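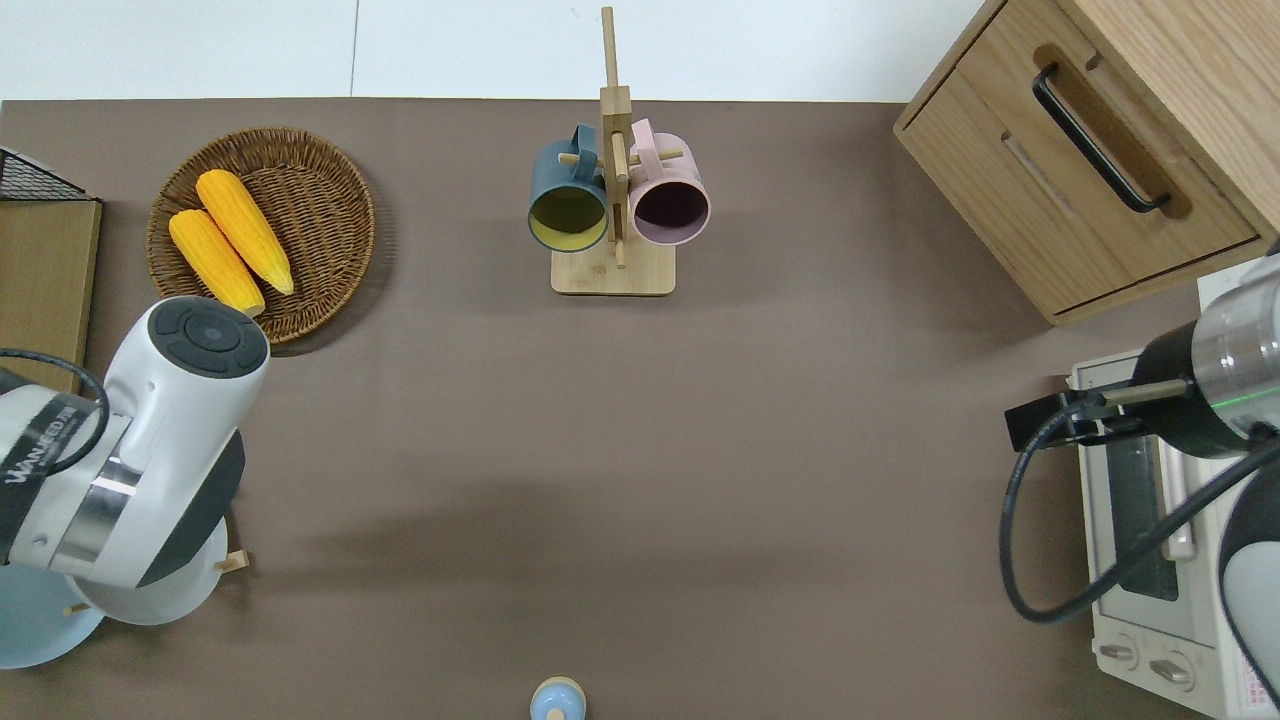 Two ears of yellow corn in a woven basket.

Sweet corn should carry a harvest time on the label

The sign over the corn at most grocery stores gives a price and a state. Neither figure tells the buyer what matters, namely how many hours have passed between the field and the bin and at what temperature the ears spent them.

Sugar in a picked ear converts to starch, and the rate depends mainly on heat. Older varieties lose sweetness quickly on a warm day. Newer high-sugar types lose it more slowly, and growers have used that margin to ship farther. Skin color and husk condition are weak indicators of either.

Objections to a harvest stamp usually concern cost. I put the question to Orysia Symonenko, who manages packing at a farm outside Wornlow. Her crew already writes a picking time on every pallet tag, along with the core temperature after cooling. The tag is removed at the distribution warehouse. The information exists, in other words, and is discarded one step before it becomes useful to the person paying.

Woo-jin Ham, a produce buyer, raised a better objection. A time stamp without a temperature record can mislead. Corn held near freezing for 90 hours may eat better than corn left 16 hours in a hot truck. He is right, and the label should therefore show both the time of picking and the time the ears reached cold storage. That is two numbers on a bin card. Stores print new bin cards constantly.

A third complaint is that shoppers would reject anything picked the day before. Some would. Fish counters and bakeries deal with the same behavior by marking down older stock, and corn could be priced the same way. A lower price for older ears suits anyone making chowder or relish, where starch does no harm.

I would start with farm stands and small grocers, who have short supply chains and little to hide. The large chains can follow once their customers begin asking why the card is blank.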